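Training a Small Lane-Following Car at Home: Getting Your First Model to Steer

July 15, 2018

If you've been reading up on neural networks and driving, you've probably wanted to try it on something that can't hurt anyone. A one-tenth scale RC car is perfect for this! You can have a working lane follower in a weekend, and watching it take its first corner on its own is a wonderful feeling. I'm assuming you have the car running, a small computer strapped on top and a forward-facing camera that saves pictures while you drive.

Step 1: Lay out a track

Use masking tape on a plain floor. Keep the lane a little more than twice the width of the car, and include both left and right bends. My first track was an oval I only ever drove anti-clockwise, and the car learned to turn left and nothing else. Drive it in both directions, or lay a figure eight if you have the space.

Step 2: Record good driving

Drive nine laps each way at a slow, steady speed, logging the steering value with every picture. Then comes the part people skip: recovery driving. Stop recording, put the car near the tape at a bad angle, start recording, and steer back to the centre. Do this all over the track. Without it the model has never seen a mistake, so the first small wobble takes it straight off the floor.

Step 3: Clean the data

Throw out anything recorded while the car was stopped or being carried (there's always more of this than you think). Then plot a histogram of your steering values. You'll see a huge spike at zero from all the straight bits. I drop pictures from that bin at random until it holds no more than 800, and the difference in cornering is terrific.

Mirror every remaining picture left to right and flip the sign of its steering value. It's free data!

Step 4: Crop and shrink

Cut the top third off each picture so the model can't learn from the curtains or the bookshelf. Shrink what's left, and scale the pixel values to between zero and one. Whatever you do here, do exactly the same on the car later. Yoon-hee Maeng and I lost an entire evening to a colour channel swap: the training code read blue first and the car read red first.

Step 5: Train

Start with a small network, a handful of convolution layers and two dense ones, with a single steering output. Use mean squared error as the loss. Hold back a few complete laps for validation, as neighbouring pictures are nearly identical and a random split will flatter you. I set a limit of 50 epochs with early stopping, and my last run stopped at epoch 34. 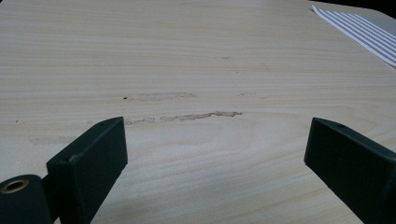 Step 6: Test with the wheels off the ground

Prop the chassis up on a block and load the model. Hold a strip of tape in front of the camera and move it from side to side. The front wheels should follow smoothly. If they twitch, average the last three predictions. If they turn the wrong way, check the sign on your steering output before you touch anything else.

Step 7: Let it drive

Put the car on the floor, set the throttle as low as it will go, and keep your thumb on the cut-off. Watch where it leaves the lane, record more recovery driving at those spots, add that to your data and train again. Two or three rounds of this will usually get you a full clean lap.

After that, try it at a different time of day. Afternoon sun across the floor caught my model out completely, and random brightness changes during training fixed most of it. Next up for me is stopping at a tape line, which I hope to have written up by October.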